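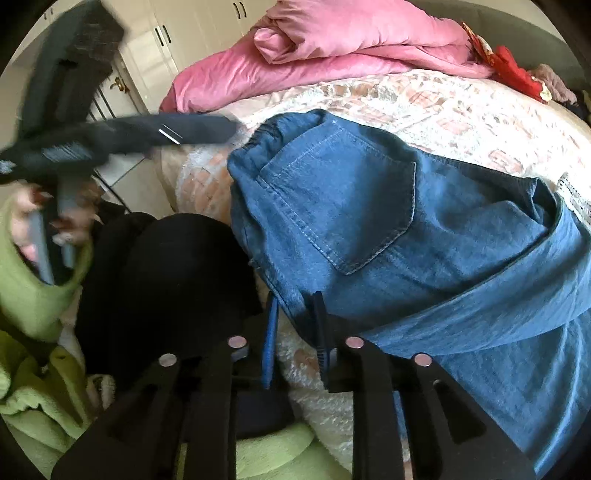 Nazarenko publishes plain-language code of practice for recording household work with hand-held grippers

JALTVILLE – Nazarenko is very pleased to announce the release of the Clillell Code, a free code of practice for organizations that record everyday household tasks with hand-held grippers so that home robots can be taught from the results. The Code comes into effect in September, and anyone who collects, buys or labels this kind of recording is warmly invited to read it, borrow from it and (please!) argue with it.

Folding laundry, making a bed and putting away the clean clothes have become some of the most requested jobs in home robotics, and most of the recording is done in real bedrooms and kitchens by people working at their own pace. The rules for doing it well have been slower to arrive. Many teams have written their own, a page here and a checklist there, and a person who records for two companies in the same month may well be working under two quite different sets of expectations.

"We kept hearing the same good questions from people doing the work," said Shabani Mwakalinga, who led the drafting at Nazarenko. "Can I stop halfway through a pair of jeans if my wrist is sore? What happens if my daughter walks in? Do I have to tidy the whole room first? They deserved an answer in writing, and in language you could read over a cup of tea, so that's what we set out to give them, and I'm delighted with how many people pitched in."

The draft was circulated to 200 readers, among them home recorders, robotics engineers, labelling staff and occupational therapists, and it drew 111 written comments. The finished Code has 16 sections and runs to 49 pages, a good part of which is given over to worked situations and a glossary.

Among its main provisions:

Consent belongs to the household. Every adult living in the home agrees before recording begins, and any one of them may withdraw a room, a session or the whole lot afterwards. Children's bedrooms are left out entirely.

Paper and screens are put away first. Letters, prescriptions, bank cards and family photographs are moved out of view, and the recorder checks the room once more from the height at which the gripper will be held.

Rooms stay as people live in them. Recorders are not asked to strip a bed, match colours or buy anything new. Soft, bulky and rumpled things are welcome, and a task may be done on top of whatever bedding is already there.

Fingers stay clear of closing jaws. The second hand may lift, shake out or steady a garment, but it lets go or moves well back along the cloth before the gripper closes on it. Zippers, buttons and heavy seams are approached slowly.

Breaks are paid. Recorders rest their gripping hand between sets, and no contract may set a target that depends on skipping the rest.

Failed attempts are kept. A dropped sleeve or a fold that comes apart is labelled as such and handed over with everything else, and the recorder is paid the same for it.

Gukar, which organizes home recording in and around Jaltville, has adopted the Code in full and will be the first group to report against it. Its recorders will receive a printed copy along with a short version that folds up small enough for a pocket.

The drafting group was keen that the Code should stay modest in its claims. It doesn't certify equipment, it doesn't replace privacy or workplace safety law in any province, and it has very little to say about robots that are already working in homes, a subject Nazarenko hopes to come back to. A section on kitchens, and on knives in particular, was held over for the next edition after readers asked for more time with it.

"I would much sooner be told where we've got it wrong than have the thing sit politely on a shelf," said Mwakalinga. "If you've folded somebody's towels with one of these in your hand and you have an opinion, we would love to hear from you."

Copies of the Clillell Code are available at no charge from Nazarenko's Jaltville office, in print or by email. Comments toward the second edition are welcome at any time and may be sent to the same office, to the attention of Shabani Mwakalinga.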